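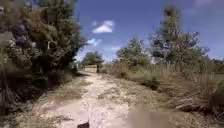 Hi all, quick one before I lose signal again. Walked the Vikthorpe track end to end this morning and I think we need to sort out the surface before we spend anything on signs. My quoted message from Tariq is at the bottom for anyone who missed it. The sand is the trouble. It's pale loose-looking stuff, churned up and uneven with darker packed bits in it, and you can see the lines running lengthwise where things have been going up and down. Fine on foot. Not fine with a stroller, and Morena says her dad won't take his walker past the first bend on the other side at all.

So -- the grass. Right side as you head for the gate is all tall and straw-colored, and I'd leave it. I know Yasir wants it cut back a full strip. I don't see the point this late in November, it isn't on the path, and the ground birds like it. The left is where the work is. That's where the trees and shrubs come down close and there's only the narrow bit of verge between them and the sand. If we have one work day I want everybody on that side with loppers.

Measured it with Aqeel's wheel, since people keep asking. 518 feet from the road end to the gate. I had been telling everyone 1000, sorry, no idea where I got that from. It does change the quote for the better. Cakside priced us on the longer figure so I'll call them Monday and get it redone.

Things I'd like answers on, in no order:

Gravel or wood chips. Chips are cheaper but they'll be in the sand by spring. Afridi have crushed stone at the yard and will deliver if we take a full load. They won't tip on the grass so somebody has to be there to show the driver where.

Loppers and rakes. I have two pairs of loppers, one is awful. Who has more? Gloves too, bring your own please.

The gate. Tariq's point below.

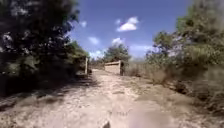

On that -- I'm with him on leaving the posts alone. They're standing upright, and I gave them a shove, no wobble. What bugs me is the gap to the left of the gate. People with bikes and strollers use it instead of the gate, which is fair enough, I do it too. So if we're putting stone down anywhere it should start there and come back toward the road along the center. Stony flecks in the ground on that stretch already so it won't look odd. It's in deep shade over on the left too, and I'd guess that side stays soft longest after rain. Worth cutting back before the stone goes down and not after, or we'll be picking twigs out of it till summer.

Money: we have what was left from the Astodness plant sale plus the 75 dollars Sheena handed me in an envelope (thank you Sheena). I'd be OK spending 100 on stone now and seeing how it beds in. If anyone hates that, shout this weekend. No reply I'll take as a yes.

Also does anybody know who painted the arrow on the rock by the road. It points the wrong way.

Have to run, kids' pickup. Will send the new Cakside price when I get it.

Aqeel, your wheel is in my garage, come get it whenver.

Yasir -- not ignoring you on the grass, call me.

Morena

PS. Just saw I wrote "Morena says" up top, I started this as a note for Sheena to send out and then she got busy. It's me. My dad, my walk.

On November 11, 2022, Tariq Sial wrote:

> Hello everyone,
>
> Before we all get carried away with the gate I want to say one thing. I do not think it needs replacing. Yasir and I had a look and the wood is sound where we pushed a screwdriver in, both posts and the bottom rail. It could use a new latch and that is a ten minute job. I have a latch at home that might fit.
>
> What I would rather see is the path itself made easier to walk on, starting from the gate end. My wife turned her ankle there in the summer and she is careful.
>
> Can someone measure the track properly? We have had three different lengths on this list and I don't beleive any of them.
>
> I can do any Saturday except the next one.
>
> Tariq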